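Durkura notebook, December
Open day at Kostbridge, cable handling bench

Doors opened at 11. Visitors came through in small groups, mostly from the two schools plus a few people from Bellamy who wanted to see the wrist trackers. We ran the cable sorting task on a loop and let them ask questions between episodes.

Setup was the same as last month. Tags on both wrist mounts, head camera on, green cloth up behind the table. Target for the cable set is still 1,000 episodes. We had 92 logged before the doors opened and I don't plan to count anything from today until the tracking has been checked — too many people leaning in over the table.
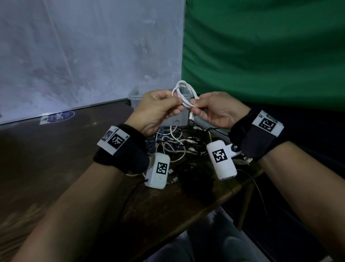 Most common question was why we don't just buy a robot that can already do it. I said cables bend differently every time and left it there. The Bellamy people asked better ones, mainly what happens to the pose estimate when a tag turns away from the camera. We lose it for a few frames and fill in. They use a longer filter than we do and offered to send their settings.

Episodes are capped at 60 seconds. That felt short with people watching. Twice I ran over while talking, so those two need to be thrown out.

Left strap slipped again after lunch. Tightened it one notch and redid the calibration. The Flurside straps should be tried before the next session.

To do:
Check tag dropout on the left wrist, morning against afternoon.
Write to Bellamy about the filter settings.
Put a rope or a strip of tape on the floor next time, one step back from the table.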